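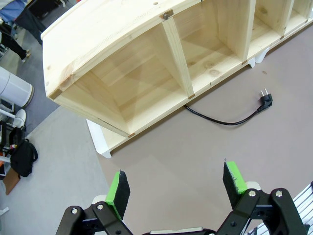
I have now been alphabetizing my late aunt's recipe cards for three evenings and I would like to report that she did not believe in the alphabet.

Orysia Melnychuk, my mother's older sister, left me more than 200 index cards in a cookie tin. The cookies were gone. They were always gone. As a kid I opened that tin every Christmas and found thread.

The first card I pulled out says SOUP. That's the title. Under it: "onion, the usual, cook until it is soup."

The second card says SOUP (OTHER).

I figured I'd sort by dish, A to Z, and be done by dinner. Then I found beet relish filed under G. I called my mother. "G for Galina," she said. Who is Galina? "She gave her the recipe. They stopped speaking over it."

So it's by person. Fine. Except half the people have nicknames, and one of them is just "the dentist." The dentist contributed three kinds of fudge.

Quantities, so far: a glass. The blue glass. A handful (mine). A handful (Pavlo's, so less). Butter "the size of guilt." My mother swears the last one is a misreading, but she can't come up with what else it says.
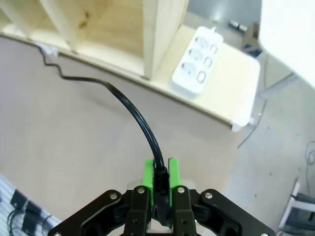 The blue glass is a real problem, by the way. It's in seven recipes I care about and it broke sometime during the Carter administration. My cousin thinks it held a cup. My mother thinks it held "a normal amount."

I've been testing with the honey cake, which calls for two blue glasses of flour. At a cup each I got a puddle. At a cup and a half I got a very handsome doorstop. The truth is in there somewhere and I'm running low on honey.

There are oven temperatures on exactly four cards. They are: hot, hot, not so hot, and 325. I have no idea what made her crack on that last one. It's for a meatloaf copied off a box.

A few people have asked why I don't scan the whole pile and let the computer search it. I did scan some. The software read her handwriting and offered me "Chicken with Lawyers." It's layers. I think it's layers.

For anyone joining partway down, the blog has the whole thing stitched together on one page, under a headline I didn't pick: 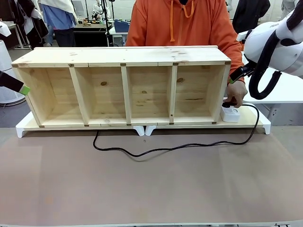 3 min read

The Kostiuk method, named for the neighbor who taught it to her, is to write down only the part you'd forget. I found this out from a card with no food on it at all. It just says "Mrs. Kostiuk is right, why write salt."

Once you know that, the cards make a lot more sense. The dumpling card has no dough and no filling. It says "cover them, you always forget to cover them." That's the recipe. She'd made them for 60 years. She needed the one line.

It makes the cards useless to me, naturally. I'd forget all of it.

My mother's suggestion is to make each thing once with her standing next to me saying "no." We did the cabbage rolls that way on Sunday. I wrote down every no. It's two pages.

Sample: No. No, smaller. Why are you squeezing it. That's not a roll, that's a burrito. Did I say water?

They came out great. She said they were "fine for someone who squeezes."
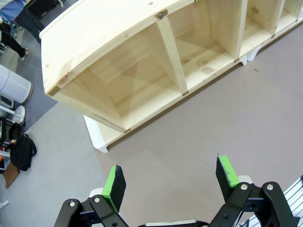
Sorting update, because several of you are more worked up about it than I am. A to Z is dead. By person is dead too, on account of the feuds, which would put Galina right up against the woman Galina fed at her wedding. What I want now is something like that pine shelf, four compartments in a row and no further opinions. One for things I can cook today. One for things I can cook if my mother's in the room. One for cards where the title is the only clue. The last is for the dentist.

Current standings: the third pile is winning by a mile.

Tonight's card came out from under the paper lining of the tin, folded twice. It's titled GOOD CAKE, so you can imagine how the other cakes feel.

It calls for four eggs, sour cream, and one blue glass of sugar.

Calling my cousin again.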